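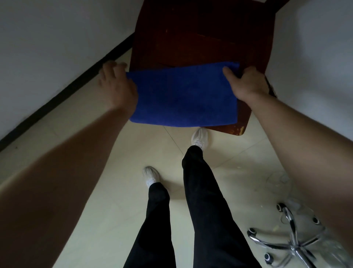 Looking after wooden chairs with a worn finish

Most wooden chairs get cleaned the way tables do, with whatever spray is nearest and a quick wipe. That is fine for a new chair with a sound finish. On an older one, where the stain has gone at the corners, it slowly makes things worse. The notes below are for ordinary kitchen and hallway chairs with a dark stain and a clear coat over it. Antiques with a hand-rubbed polish need different treatment and are not covered.

What you need

Two microfiber cloths, one for damp work and one for drying
A bucket or bowl with 500 ml of lukewarm water
A few drops of mild dish soap
A soft toothbrush for joints and spindles
Paste wax or a matching wax filler stick, for later

Old T-shirts work for waxing but tend to leave lint on chipped spots, where the rough edge of the finish catches the threads. Microfiber catches a little too, so go easy near the chips.

Folding the cloth

Fold it in half, then in half again, so you have a flat pad wider than your hand. A bunched-up cloth presses hard in a few places and misses the rest. A flat pad covers most of a seat in a few passes, and when one face gets dirty you turn it over or refold it to a clean one. With a cloth folded twice you get eight faces before it needs rinsing.

Hold the pad with both hands if the seat is curved. One hand steadies one side and the other presses down at the far end, and the pad follows the dip in the seat instead of bridging over it.

Wiping the seat

Dust first with the dry cloth. Grit dragged around under a wet cloth is where a lot of fine scratches come from.

Wet the other cloth, wring it out hard, and wipe from the back of the seat to the front, along the grain where you can see it. Let the pad drop slightly over the front rim on each stroke. The rim is where the backs of people's legs rub and it is usually the greasiest part of the whole chair.

Go over the seat once more with plain water, wring again, then dry with the second cloth. Don't leave it to air dry. Water that sits on bare wood for 30 minutes can raise the grain, and you will feel it the next time you run a hand across.

Worn corners

Pale orange or tan patches at the corners of a dark seat mean the color has chipped away along with the clear coat. Use an almost dry cloth there and dab, don't scrub. Rubbing lifts more of the loose edge.

For small chips, rub a wax filler stick over the spot, wait a minute, and buff. Go a shade darker than you think. Light filler on mahogany red shows up from across the room, and a slightly dark patch passes for a knot or shadow. The wax will wear off again within the year on a chair that is used daily. Patches bigger than a coin are better sanded lightly and restained, and at that point it makes sense to do the whole seat.

Faint scuffs in the clear coat are a different matter. Try paste wax on them first, a thin layer buffed after ten minutes. If they still show, leave them.

Chairs in tight spots

A chair that lives in a gap between two walls gets cleaned less than any other chair in the house. Pull it out if it will come. If it won't, or if you only want a quick wipe, stand in front of it and reach in with the folded cloth. Keep your elbows wide enough that your sleeves stay off the paint if the walls are white.

Check the walls too. Dark stain and wax both leave marks on white paint at the height of the chair back. Felt pads on the outer edges of the frame stop this, and so does leaving a finger's width of space on either side.

On tile floors, put felt or rubber tips on the legs and look at them every November or so – they collect grit, and a gritty pad scratches as badly as no pad. Wipe the tile under the chair while you are there. Cream tile hides dust but not the ring a wet chair leg leaves in the grout.

How often

Dry dusting once a week, damp wipe once a month, wax twice a year. Kitchen chairs need the damp wipe more often, hallway chairs less.

Washing the cloths

Wash microfiber at a warm setting without fabric softener, which coats the fibers and makes them smear. Wash new colored cloths separately the first couple of times. A strong blue or red one can bleed, and you don't want to find that out on a bare patch of wood.

Reader's note

Czesław Urbańczyk writes that he keeps one cloth for soap and a different color for wax, and marks the wax one with a knot of thread in the corner. He also warns against silicone sprays on any chair you may want to restain someday – the new stain won't take evenly, even after sanding.

Last updated 23rd January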